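Sequenced Pick-and-Place with a Fixed Overhead Camera: Final Report
Robotics Project Course, Group 2
Report author: Liv Løken

Summary

The project set out to make a small tabletop arm build and take apart a simple block structure inside a walled tray, using one fixed camera for position feedback. The group wrote the motion sequence, the camera calibration and the recovery logic. The arm, gripper and controller were supplied by the course. Over the test period 498 placement attempts were logged. The sequence runs unattended in the easy cases. It is weakest when a part must be lowered between two neighbors, and most of the second half of the project went into that step.

1. Background

The course gives each group the same arm and a free choice of task. Our first proposal was sorting by color, which had been done by the Priltby group the year before and left little to add on the mechanical side. We chose stacking with narrow gaps, where small position errors add up and show themselves as a collision or a part left standing crooked.

The task was written down in September as follows. Given a support block, two uprights and a post, place the support near the back of the tray, set the uprights on it side by side, and lower the post between them. Then reverse the order. The program may use the camera at any time but may not be told the starting positions.

2. Equipment

The arm is a Taner bench model with a parallel gripper. It is bolted to the bench outside the tray and reaches in over the wall. The controller takes target poses over a serial line and reports joint angles on request. It does not report gripper force, only commanded and measured opening.

The tray has sloping sides, so that a dropped part tends to slide back toward the floor of the tray where the arm can reach it. The slope costs some reach. With vertical sides the arm could have used the full floor area, but a part lying against a vertical side cannot be gripped from above without the finger touching the wall. We tried a flat board with a low rim for the first two weeks and gave up on it after parts kept going over the rim.

The parts are plain blocks in strong colors against a dark background. Color thresholds set under the room lights did not hold when the desk lamp was on, and the lamp was needed for the camera to see the edges of the darker parts. All final thresholds were set with the lamp on and the blinds down.

3. Software

The program is split into four modules.

Vision. Takes one still per step, corrects for lens distortion, thresholds by color, fits a rectangle to each region and returns a floor position and a rotation. Regions smaller than a set area are dropped. This was added after scuffs and light flecks on the tray were reported as parts.

Planner. Holds the order of operations as a list. Each entry names a part, a target relative to another part, an approach height and a grip width. The list is a text file and can be changed without touching the code.

Motion. Converts a target to a pose, checks it against the reach limits and the wall slope, and sends it. All moves between parts pass through a travel height above the tallest stack.

Recovery. Compares the still taken after a step with what the planner expected. If the part is found elsewhere, the step is repeated from the new position. If it is not found, the arm moves to its park position and a second still is taken. After two failures the run stops.

The group considered running vision continuously during a move. The controller blocks the serial line while a move is in progress, and the stills taken during motion were too blurred to fit rectangles to. One still per step was kept.

4. Calibration

The camera is clamped to the bench frame and was not moved between runs. Calibration used a printed grid taped to the tray floor. The grid gives a mapping from pixels to floor coordinates that is good only at floor height. For the top of a raised part the mapping is wrong by an amount that grows with height and with distance from the camera axis.

We corrected for this by storing the height of each part and projecting its top face down to the floor before computing the position. The correction works when the program knows which part is on top of which. It fails when a part has fallen and lies on its side, as the stored height is then the wrong one. Recovery therefore checks the ratio of the rectangle's sides first and picks the height from that.

Arm and camera coordinates were tied together by touching 6 known grid points with the closed gripper and fitting a transform. The fit was repeated whenever the arm had been unbolted, which happened more often than planned because the bench was shared with the Aasen group.

5. Test Procedure

Each session began with the grid check and a single pick of the support block. If the pick was off center by eye, the transform was refitted before any data were kept. A session was then a series of full cycles, build followed by teardown. The operator reset the parts by hand only after a stop.

For each placement attempt the log holds the step number, the target, the position measured afterward, and the result code. Stills were saved for every attempt. A placement was scored as correct if the measured position was within tolerance and the part stood upright. The operator could overrule the score, and did so in cases where the rectangle fit had merged two parts of similar brightness.

Runs with the post step removed were kept in a separate log and are not part of the 498 attempts.

6. Results

The support block gave no trouble once the wall check was in place. It is the largest part and the gripper closes on it squarely. The uprights were placed reliably on the first side and less so on the second. On the second upright the outer finger has clear air beside it and the inner finger has to come down in the gap, so a small rotation error brings the finger onto the top face of the first upright.

The post step was the weakest at every stage of the project. In the first 28 attempts the post was released too high and leaned against one upright. Lowering the release height fixed the lean but brought the fingers into contact with the tops of the uprights. We changed the grip point to the upper part of the post, which leaves room under the fingers but makes the post swing if it was not gripped at its center line.

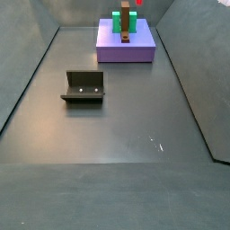 Figure 1. Brown post between the two green uprights on the purple support block. Black L-shaped bracket on the tray floor at left.

Two changes improved the post step. The first was a two-stage descent: a fast move to just above the uprights, a still, a corrected target, then a slow move down. The second was gripping, releasing and gripping the post again before lifting, which squares it in the fingers. The regrip adds time to every cycle but removed most of the swing. We kept both.

Teardown was easier than building, with one exception. When the post comes out at an angle it can drag an upright with it. Raising the arm slowly for the first part of the lift reduced this. A straight vertical lift would be better, but the arm interpolates in joint space and the path bows slightly over long moves. Splitting the lift into short segments gave a straighter path and was adopted late, after most of the data had been collected.

7. Sources of Error

Height correction. The stored heights are nominal. Worn edges on the blocks make the top face look smaller to the threshold, and this shifts the fitted center toward the better lit side.

Occlusion. A tall part hides some of what stands behind it. The planner avoids this by working from the back of the tray toward the front, but the uprights and the post stand close enough together that some overlap remains.

Backlash. The base joint has play that was measured by approaching the same grid point from both directions. Approaching every target from the left removed the effect on placement. It was not removed on pickup, where the closing fingers center the part anyway.

Lighting. The lamp throws a warm patch on the tray floor. Brown and orange thresholds were narrowed to keep the patch from being read as a part. The narrowed brown threshold then missed the shaded side of the post in some stills, and the fitted rectangle came out too thin. A white lamp was ordered and did not arrive in time.

8. Discussion

The original plan gave equal time to vision and motion. In practice the motion module was finished early and the remaining time went to vision and to the post step. A gripper with narrower fingers would have made much of the post work unnecessary. The course rules do not allow changes to the supplied hardware, so the narrow gap had to be handled in software.

The text file for the order of operations was useful beyond its first purpose. Approach heights and grip widths could be adjusted between cycles, and old files were kept with the logs so that any run can be repeated with its own settings. The file format has no check for impossible orders, such as placing the post before the support. This should be added before the code is passed on.

The recovery module was tested less than the rest. Parts that slid back down a wall were usually found on the first still. Parts resting partly on the slope were found but given a wrong rotation, because the vision module assumes every part lies flat on the floor.

9. Further Work

Fit a second camera at a low angle for the post step. Replace the color thresholds with printed markers on the top faces. Add a slope model so that parts on the side walls can be picked. Port the planner to the Etine controller, which allows straight-line moves and would make the segmented lift unnecessary.

Code, logs and sequence files are stored in the course repository under Group 2.

Related reports
Color Sorting with a Single Gripper (Priltby group)
Conveyor Timing and Part Spacing (Aasen group)
Notes on Serial Control of the Taner Arm
Grid Calibration for Fixed Cameras: Lab Handout

Robotics Project Course | Contact the course office | Copyright the authors | Back to top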